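Divport Extends Kitchenware Exchange Through April

The Divport Public Library will keep its kitchenware exchange open through the end of April, the library announced. The program, which operates from the lower level of the Rivera Street branch, allows cardholders to borrow cooking equipment and children's play sets for up to 20 days at no charge.

Residents have checked out 1,831 items since the exchange opened, according to the library's spring report. Baking equipment accounted for 392 of those loans, and play food sets for young children were also in steady demand — particularly among families enrolled in the branch's morning story hour.
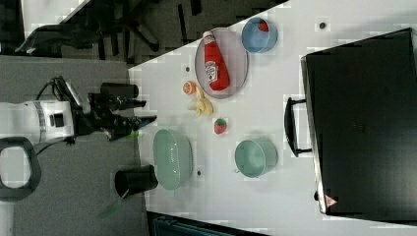

Borrowers may take up to four items at a time. All pieces must be returned clean and complete to the Rivera Street desk, as the Iden branch does not have storage space for the collection. Late items are subject to the same fees as books.

The Griretti Fund has agreed to pay for 90 additional pieces, including larger stockpots and cake pans. A list of available equipment is posted at both branches and is updated each morning. Donations of used kitchenware are accepted at Rivera Street until 5 p.m.; electrical appliances cannot be accepted.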